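**Pink mailers creasing on the front panel before they're even closed**

### brostik_lane

I bought a pack of the small pink mailers from Mumik for the Cundness notebook orders. 244 in the pack, and I've folded 15 so far. The ones with the tab slots along the edge are giving me trouble. The tabs don't want to go into the slots unless I push on the front panel, and by then the panel has creases all over it. They'll ship fine, but they look used.

I fold the sides first, then the front, then the lid. Is that the wrong order? The fold line is there already, so it's not like I'm guessing where it bends. 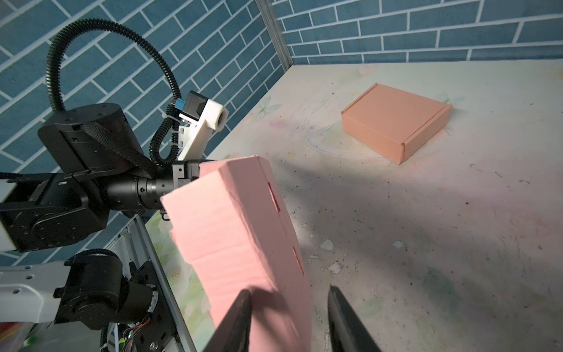
### tapegun

Wrong order for most of them. Front panel comes up first, then the little side ears go in, and then the side walls roll over the ears and lock into the slots. If you do the sides first you end up bending the front around them.

Also pre-fold every score line before you lock anything. Bend it all the way over, flatten it, let it come back.

### Nanna Juhl

I disagree about pre-folding all the way over. On thin colored board the printed side can crack along the line and you get a pale stripe. I bend to a right angle and stop there. I've done 1,197 of these for the shop (I keep a tally on the invoices) and the few that cracked were ones I flattened.

What helped me was working on a flat table instead of in my lap or in the air. The base stays down and only the flap moves.

### tapegun

Never had one crack. Could be different board, though. Mine are Öztürkmen, and they're on the thick side.

### brostik_lane

Tried a few more on the table, one flap at a time, leaving the rest of the blank flat until its turn. I went to a right angle like Nanna said. It's slower. The lid flap sits straighter but I still have to press to get the second tab in. 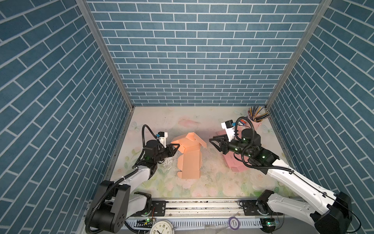
The first tab goes in with no fuss every time. By the second one everything is under tension and the panel starts to buckle near the slot. I don't want to trim the tabs on every box if I can avoid it.

### mo_in_shipping

Don't trim them. Run a pencil through the slots first. They're often not punched cleanly and there's a bit of fluff or a hanging chip inside. A couple of seconds per box.

And wipe the table down between batches. Bits of cardboard get under the blank and leave dents when you press.

### Nanna Juhl

Agree on the slots. Start both tabs a little way in before you seat either one — if you push one home first, the panel is already twisted when you get to the other.

### brostik_lane

OK, starting both together works. I did 2 that way and the front stayed smooth on both. I'll clean the slots too and go through a bigger batch on Tuesday.

tapegun, I'm going with your order but without the flattening.

### tapegun

Fine by me. Put the creased ones on local orders.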